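We use cookies to remember your preferences and to count visits. By continuing to read, you accept our use of cookies. Accept | Settings

On the Drawing of Allotment Plots

The Kamley allotment field was surveyed again in April, and the new plan has now been issued to all plot holders. As the person who kept the old plan for many years, I have been asked by several readers to set down how the field came to be divided as it is, and why the present lines do not agree with the ones in the older leases. The account that follows is a personal one and should not be read as a ruling on any boundary.

The field lies on the north side of Kamley, between the Tasarton road and the brook. It was pasture until the parish of Sondmont sold it to the town. The deed of sale gives its area in terms that no modern surveyor would accept, with one side running "to the thorn" and another "to the place where the water is commonly crossed." The thorn is gone. The crossing has moved at least twice within living memory.

The first plan was drawn by Leopold Rainer, who taught geometry at the Conneely school and had no training in land work. He proceeded as a teacher of geometry would. He took the longest straight side of the field as his base, set out a line at a right angle to it, and ruled the whole into equal squares. His notebook, which I have had on loan, records that he used a knotted cord 200 feet long and that he worked alone except on the last day, when a boy held the far end.

The merit of the plan was its fairness. Every tenant received the same area for the same rent, and a newcomer could find any plot by counting along and then counting up. Plots were known by letter and number, and older members still speak of "being in C" in the way that other people speak of a street.

The difficulty was the ground. The field is not flat. It falls toward the brook and has a fold across the middle, where a ditch was filled long before the town bought the land. A cord pulled tight across a hollow does not measure the same distance as a cord laid along the surface, and Rainer appears to have done one thing on the upper half and the other on the lower. As a result, the cross paths step sideways by the width of a spade when they pass the fold.

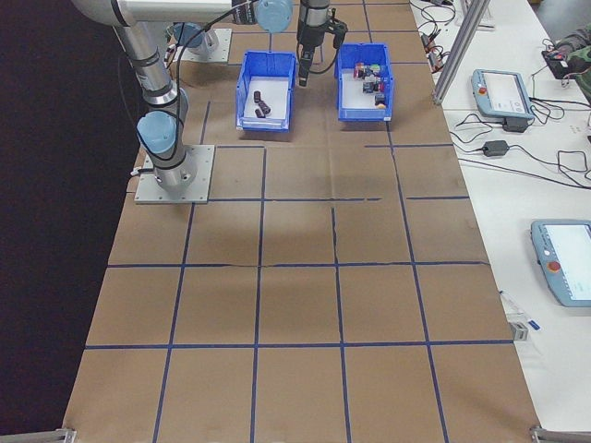 A grid in dark blue tape over creased brown paper.

Small errors of this kind are carried forward. Each row was measured from the row before it, and no row was checked against the base line once the work had begun. By the time Rainer reached the brook, his final row was short. He entered it on the plan at full size all the same, and its tenants paid full rent on it for 21 years.

The correction came through Elaine Holanda, who held the plot in the lowest corner and grew beans there. She had bought netting to the measurements printed in her lease and found that she had a good deal of it left over. Her letter on the subject is a model of its kind. It states the lease figure, states her own figure, describes the method by which she obtained it, and asks for the difference to be returned. It makes no complaint about anyone. I have read many letters concerning that field and would place hers above all the others.

Her rent was lowered and the other tenants in the row were repaid in seed potatoes, a settlement that appears to have satisfied everyone except the man in the next plot, who did not eat them. The plan itself was left alone. A note was added in the margin beside the bottom row, reading "not so large as shown," and this note was copied faithfully onto every later version, including mine.

It may be asked why the field was not simply laid out afresh. The matter was raised more than once. The obstacle was that gardeners do not move easily. A plot that has been dug and manured for ten seasons differs from the ground a yard to its left, and there were by then gooseberries, rhubarb crowns and two pear trees standing on or near the lines. To shift the paths would have placed one person's rhubarb in another person's lease. The members preferred a crooked path they knew.

I supported that view at the time. I now believe that it was correct for the paths and mistaken for the paper. A plan should record what is on the ground, including its faults. Ours recorded what Rainer had intended, and each new tenant was obliged to learn the difference by walking into it.

The new survey has dealt with this sensibly. No path has been moved. The lines on the sheet now bend where the paths bend, and the area of each plot is written inside it. The total for the cultivated ground, leaving out the sheds and the turning space by the gate, comes to 1,627 square rods, a unit retained at the request of the older members and given alongside acres for the benefit of all others. The marginal note has been removed, as there is no longer anything for it to correct. I confess to some regret at its passing.

Holders who find that their plot has been recorded as smaller than they supposed are reminded that the plot itself has not changed. Rents will be adjusted at the next renewal. Questions should be sent in writing to the allotment office, which is open on Tuesday mornings. They should not be sent to me, although I am always pleased to hear from anyone with older papers relating to the field, and in particular from anyone who may have Rainer's second notebook. The first ends at row F with the words "continue from stake," and I should very much like to know which stake he meant.

Subscribe to receive new posts by e-mail. You may unsubscribe at any time.

Comments

brookside_m
My father had a plot in the bottom row and always said the potatoes were the best he ever grew. I had no idea where the seed came from. Thank you for writing this.

T. in Conneely
Is the new plan on display anywhere? I was told the library had a copy, but the desk could not find it.

Gooseberry Row
The step in the path at the fold is a menace with a wheelbarrow. I would gladly have given up a foot of rhubarb to see it straightened.

Reply from the author
To T.: the library copy is kept with the large maps on the upper floor and must be requested by name. To Gooseberry Row: your view was put forward at the time by your predecessor in that plot, in stronger terms.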